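Section 5: Placing and Pairing the Indoor Unit

Applies to the Skomwood home cell signal repeater, both the older gray kit and the current one. The window unit should already be mounted and powered as covered in the previous section. If it isn't, go back, since nothing below will mean much.

Before you start

The box says the repeater gives "whole home coverage." Treat that as a hope. It passes along the signal that reaches your window, and if two bars reach your window, two bars are what it has to work with. The phone app shows a big green circle for almost any reading, so ignore the circle and look at the small number under it.

You need the indoor unit, its own power supply (the one for the window unit has the same plug and the wrong voltage), a phone on the carrier you mean to use, and a pencil.

CAUTION: Use only the power supply marked for the indoor unit. The warranty excludes damage from a swapped supply.

5.1 Choosing a spot

1. Stand at the window unit and write down the app's number.

2. Walk away from the window until you are 25 feet from it. The quick start card says half of that is plenty. In our tests half of that set off the feedback light more often than it didn't.

3. Keep at least one interior wall between the two units. An open door doesn't count as a wall, so test with doors the way you usually leave them.
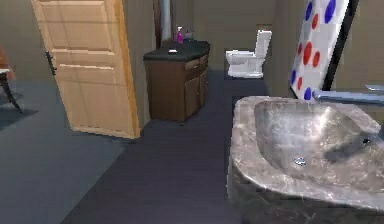

Bathroom with the door open.

4. Stay clear of mirrors, metal cabinets, foil-backed insulation and refrigerators. The card mentions only refrigerators.

5. Set the indoor unit upright on a shelf or a low table. Do not lay it flat, even though the drawing on the box has it flat.

Note: Moving the unit a foot or two can change the reading more than any setting in the app. Try that first and save yourself the menus.

5.2 Pairing

1. Plug in the indoor unit. The light blinks amber.

2. Hold the side button for 5 seconds and let go. Holding it longer starts a factory reset, and there is no warning when you cross over.

3. Open the app and choose Add Indoor Unit. Skip the offer to "optimize my plan." It has nothing to do with the repeater and asks for your carrier login.

4. Type in the pairing code. Zeros and the letter O look the same on it. If the code is refused, swap one for the other before you call support.

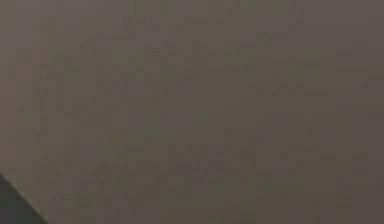 Close-up view.

5. Wait for the light to go solid. If it is still blinking when you have finished a cup of coffee, unplug both units and plug in the window unit first.

5.3 Setting the band

Automatic mode is meant to pick the strongest band. It tends to pick the first one it finds and stay there.

1. Go to Settings, then Radio, then Manual.

2. Choose the band your carrier uses near you. Kramer customers around Flirkerbridge should try the entry labeled 765 first. Other carriers' support pages list theirs, sometimes correctly.

3. Make a call from the room where calls used to drop. Talk long enough to walk from one end of it to the other. 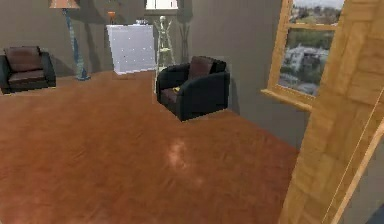
One reader's comment on this step: I did the walking call and it still broke up by the far wall, so I don't believe the coverage map in the app at all. Manual band got me through a full call in the bedroom, automatic never did. Would have been nice to know before I paid for the extender.

We don't trust the map either. It is drawn from the room sizes you type in and takes no reading from the rooms themselves.

5.4 If the feedback light comes on

1. Move the indoor unit farther from the window unit.

2. Turn the window unit so its label faces the street.

3. Lower the gain one step at a time. The factory setting is 34, the maximum, presumably because it looks good in a store demo.

CAUTION: Do not run the repeater with the feedback light on. It can disturb your neighbors' service, and your carrier can order you to shut it off.

Note: The Guranero range extender is sold as the cure for feedback. It adds another transmitter to the house. Finish steps 1 to 3 before buying one, and keep the receipt if you do.

Firmware updates are covered in Section 6. Write down your band and gain settings first, as the September update put both back to factory values.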